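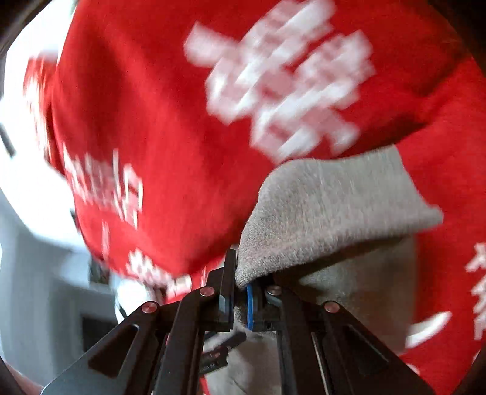

4. Registering a signing athlete

This section covers entry of a signed high school athlete into Drotia Roster, from the first record to release of the commitment notice. It applies to all sports. Golf has extra fields, described in 4.3. Read Section 3 (User Roles) before you begin. Only users with the Registrar or Head Coach role can complete step 7.

Last revised July 2023.

4.1 Before you start

Have the following on hand:

- The signed agreement, scanned as a single PDF
- The athlete's school transcript number
- The parent or guardian contact record
- For golf, the scoring history file exported from Holub Scorebook

CAUTION: Do not create a record from a verbal commitment. Records with no agreement attached are locked after 24 hours and must be reopened by an administrator.

4.2 Creating the record

1. Log in and select Recruiting > New Signee.

2. Enter the athlete's legal name as printed on the agreement. Nicknames go in the Display Name field. The roster and the commitment notice both use Display Name if it is filled in.

3. Select the sport and the entry term. If the athlete will compete in more than one sport, choose the sport named on the agreement. Add the second sport under Secondary after the record is saved.

4. Type the first three letters of the high school and pick it from the list. The list holds 1,701 schools. If the school is missing, select Not Listed and fill in the school, city, and state by hand.

5. Attach the agreement PDF. Maximum file size is 10 MB.

6. Check the signature dates. Both the athlete's date and the guardian's date must fall inside the signing period set for the sport. A date outside the period turns the field red and the Save button stays gray.

7. Click Save and Verify. The status changes from Draft to Pending.

NOTE: Saving does not notify the athlete or the school. Notices are sent only from the Release screen (4.4).

4.3 Additional fields for golf

1. Open the saved record and select the Golf tab.

2. Click Import and choose the Holub export file. Rounds of nine holes are imported but are left out of the scoring average unless Include Short Rounds is checked.

3. Confirm the home course. For athletes from Hummont and Wonetti, two courses share the same short name. Check the course address before you accept the match.

4. Enter the tee set for each tournament round. Rounds with no tee set are listed at the bottom of the tab and are not scored.

Importing a second file replaces the first. To combine two seasons, merge them in Holub Scorebook and export again.

4.4 Releasing the commitment notice

1. Select Recruiting > Release.

2. Check the box beside the athlete's name. Records still in Draft do not appear.

3. Edit the notice text if needed. The limit is 800 characters, including spaces.

4. Click Preview, then Release.

CAUTION: A released notice cannot be recalled. To correct an error, issue an amended notice from the same screen. Both versions stay in the log.

Fall sport records entered after the October rollover are assigned to the next entry term. To override the term, send the record number to Jaanus Lapiņa, system administrator, through the Support tab.

Error messages for this section are listed in Appendix B.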